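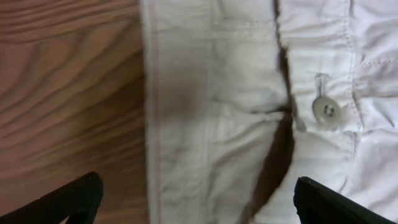

When does the last boat leave for Dornia?

At five, if the wind lets it.

That was what the board said anyway, chalk, half rubbed out. I had 27 minutes and a ticket for the wrong day. January. Dark already over the harbor, and the lights on the Grirnetti going up and down, up and down, which I tried not to look at.

The woman at the window turned my ticket over. Then back.

"This is for tomorrow."

"I know. Can I change it?"

"Tomorrow there's no boat."

So I asked what the ticket was for then, and she shrugged and slid it back under the glass. Fair enough. I went and stood by the heater with everyone else. A man with a cello, two kids sharing one pair of gloves, a dog that belonged to someone or no one. Villelton people, most of them, going over for the weekend. I was going over for my father's house. Had been going over for it since summer. Kept finding reasons.

I called my brother. He didn't pick up, then he did.

"Are you on it?"

"Nearly."

"Nearly," he said, like he was writing it down.

The buyer wanted the keys by Monday. My brother had the papers, I had the keys, and the keys had been in my coat so long they'd worn a hole in the lining. I could feel them down by the hem, knocking on my leg. One for the front, one for the shed, one that had never opened anything. We used to try it on everything when we were small. Church door. The neighbor's boat. A suitcase once, in a shop. 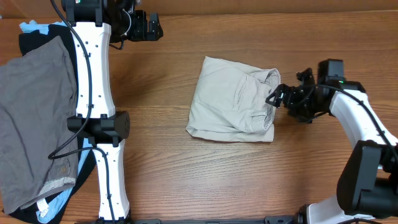

It fit the pump house, my brother said, he'd tried it when he was ten and never told me because I would have wanted to go in. I said what was in there. He said a pump.

All those years. I had to walk away from the heater.

Outside the wind had gone around to the north and the rail was wet. A deckhand was coiling line, looking at the sky, coiling. I held out tomorrow's ticket. He didn't take it.

"You're the house on the point," he said.

"I was. Until Monday."

"Your father owes me 200." Then he thought about it. "Owed."

I started going through my pockets and he laughed and waved me up the gangway. Said he'd had it back in plums, years ago, he just liked to mention it. I didn't know my father had given anybody plums. They were terrible plums. We used to throw them at each otehr.
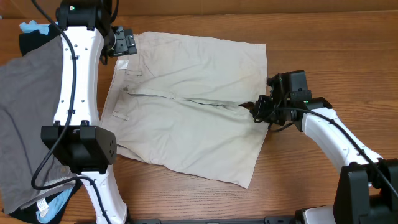
The crossing

Bad. Not the worst. The cello man sat with his arms around the case the whole way, eyes shut. The kids ate something from a Vigfúsdóttir bag, cinnamon, the whole cabin smelled of it, and I thought I would be sick and then I was only hungry.

The older one saw me looking. Held out the bag.

"It's the end piece," she said. A warning.

I took it. Hard as a shoe and very good. She wanted to know if I lived on Dornia. I said I used to. She wanted to know what there was to do and I told her there was a pump house, and a key to it, and you had to find which door. Her brother said that sounded boring. She didn't think so, I could tell. She was already asking where. 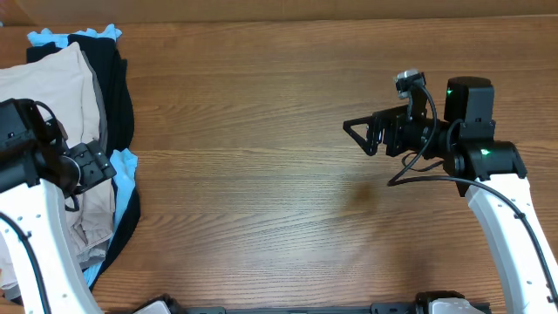

I almost gave it to her right there. Worked it up through the lining with two fingers, got it out finally, black and cold and smaller than I remembered. But the boat dropped and we all grabbed something, and after that the engine changed its note and there was the pier with its 4 lamps, one of them out. One was always out.

Everybody stood up too early. They always do.

My brother was under the second lamp with his collar up, no hat, the papers inside his jacket. He'd gotten old since summer. Or he'd gotten our father's way of standing, weight on the left foot. He put his hand out and I thought he wanted to help me down. He wanted the keys.

I gave him two.

"There's a third," he said.

"Doesn't open anything."

He looked at me. The wind was going straight through the both of us. Then he said the truck was up by the store, and it was open, and did I want to go past the pump house on teh way.

Comments

the plums!! my grandfather paid for a bicycle in plums, same thing
posted by a reader

Why wouldn't there be a boat tomorrow if they sold a ticket for it? Otherwise liked this a lot
posted by a reader

Because it's an island, that's why. Ours does it every winter.
posted by a reader

is there more? do they go in
posted by a reader

Contact | © November 2024, all stories belong to their author | Back to top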